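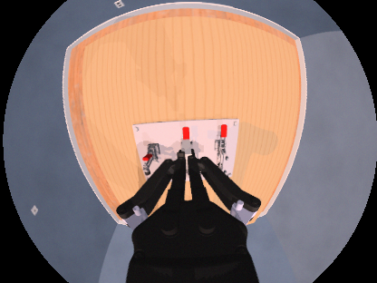
Page 6

Kodurier Bench Cell Set-up Guide
Section 3. Planning the purchase

Read this section before you send a purchase request to Flarport. It covers the clamp fixture bench cell: one arm, one gripper, one table, one fixture plate with toggle clamps. Wiring and first power-up are in Section 5.

The simulated cell is supplied with every quote. Use it to settle the layout before money is committed. Changes made in the model cost nothing. Changes made after the fixture plate is drilled are billed as a new plate.

3.1 Before you ask for a quote

1. Write down the part you want to hold. Give its length, width, thickness and weight, and the largest variation you expect between parts.

2. Decide who will work the clamps. If an operator closes them by hand, order the standard handles. If the arm will close them, say so on the form. The arm then needs room to reach each handle through its full travel.

3. Measure the bench you already have. Include the legs and anything bolted beneath the top. If you have no bench, add one to the request as a separate line.

4. Check the floor. The bench must not rock when pushed at a corner.

5. Send the completed form to Lorraine Sedgwick in Applications. Forms received by noon on Friday are quoted the following week.

Note: A form without part dimensions is returned unquoted.

3.2 Checking the layout in the model

1. Open the supplied file in Oltine and load the bench cell.

2. Switch to the wrist view. With the gripper brought up to a clamp, check that the outer fingers clear the clamps on either side. The wide-angle lens bends straight edges, so do not take measurements from this view.

3. Move each handle through open and closed. A clamp that clears the fingers with its handle upright may not clear them with the handle down.

4. Switch to the room view and run the arm to every clamp in turn. Look for contact between the fingers and the plate, and between the upper links and anything mounted overhead.

5. Save the layout under your quote number and return it with your comments.

CAUTION: A clean run in the model is not a safety assessment. Budget for an assessment of the installed cell, carried out on your own floor.
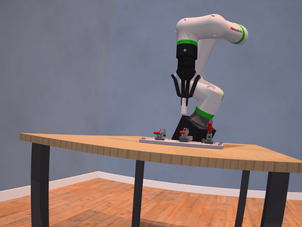 Category: Budget and Ordering

3.3 What to put in the budget

Enter each item on its own line. Combined lines are the usual cause of a delayed order.

Arm and controller. Quoted together. The controller needs its own shelf or cabinet, and that is not included.

Gripper. Choose the fingers for the smallest part you will pick up. If you expect to hold narrow blocks upright over the plate, ask for a sample grip test. The test is charged once and credited against the order.

Fixture plate and clamps. The bench cell layout has three clamps on one plate. Order 5 spare handle covers with the first shipment — they are not stocked singly.

Table. Your own bench can be used if it passes the rocking check in 3.1. The arm base must be bolted through the top or to a plate beneath it. Do not rely on clamps at the table edge.

Guarding. Not part of the standard quote. Leave this line open until the safety assessment is done.

Training. One day for two operators. Additional operators are charged by the seat.

Tello support plan. Optional in the first year. If you take it later, an inspection visit is added to the price.

3.4 Timing

1. Allow 6 weeks from signed order to delivery of the arm.

2. Allow a further 3 weeks if the plate is drilled to your own pattern. The pattern must be approved before the clock starts.

3. Orders meant for delivery before year end must be signed by November.

4. Keep the bench area clear from the morning of delivery. The arm is shipped in one crate and needs two people to lift it out.

Note: Do not book operator training for the day of delivery. Book it after the base has been bolted down and the reach check in Section 5 has been repeated on the real cell.

3.5 Approval

The layout file, the itemized budget and the completed form go together to Bram Groen for sign-off. Keep a copy of all three. If the part changes after sign-off, start again at 3.1, step 1, and mark the new form with the old quote number.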